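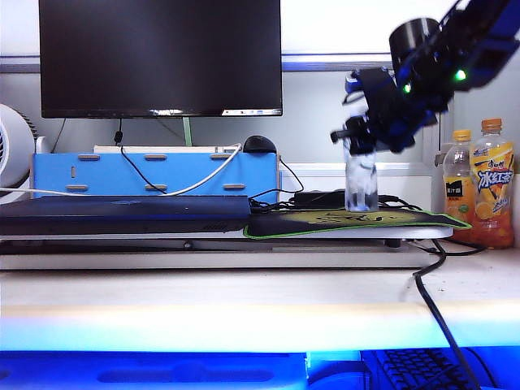
Desk and Equipment Meeting, Sorkalau office, 9th July

3 min read

Present: Torunn Strömberg (chair), Ayanda Moodley (minutes), two from Amell, one from Plustach by phone.

1. Minutes from April. Accepted. Torunn asked that "desks now under control" be struck. Struck.

2. Drinks near equipment. The rule from April says bottles stay off laptops and away from power adapters. Ayanda doubted that anyone has read it. Amell said a closed bottle is no risk. Torunn asked who checks the caps. No answer recorded.

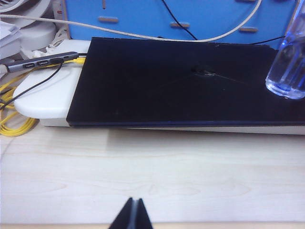

Amell then proposed a drinks shelf by the door, at a cost of 300. Torunn does not believe people will walk to a shelf. Trial of 30 days agreed, without much hope. If bottles are still turning up on laptop lids at the end of it, the shelf goes back.

3. Raised stands. Sjöberg quoted 713 for 4 more white stands. Ayanda asked what problem this solves, as the ones we have fill up with hubs and cables as soon as they go out. Plustach said stands free up desk space. Torunn asked to see the space. Deferred.

4. Cables. Black cords all look alike and get unplugged by mistake. Labels suggested again. The last roll of labels is still in its wrapper. Ayanda to put some on the power adapters before anyone orders more.

5. Desktop organizers. Plustach would like one on every desk. Ayanda said they mostly end up holding the mouse and keyboard. No order placed.

6. AOB. Amell asked if the meeting could be shorter. Torunn said it could if the actions got done.

Actions: shelf (Amell), labels (Ayanda), reply to Sjöberg (Torunn).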